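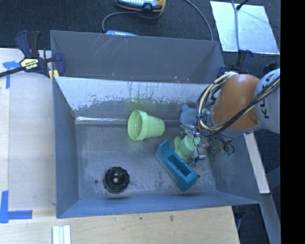
Speaker notes, Efa Samuel, 13th July

Slide 1. Picking cell at Gera. Mixed items in a bin, one arm, one gripper. Say who is in the room from Lundell.

Slide 2. Before: pickers worked the bins by hand, 60 bins a shift. Now two people per shift look after the cell. Their job is clearing missed grasps, swapping bins and logging faults. Less lifting, more waiting and watching. Pause here.

Slide 3. Fault log for July: 656 entries, 13 needing a full stop. Most of the rest were cleared from the pendant. Training on it took longer than planned.

Slide 4. Pay grades. Operators now do work that used to sit with maintenance, and the grades have not moved. Give the Vareo comparison if asked. Questions.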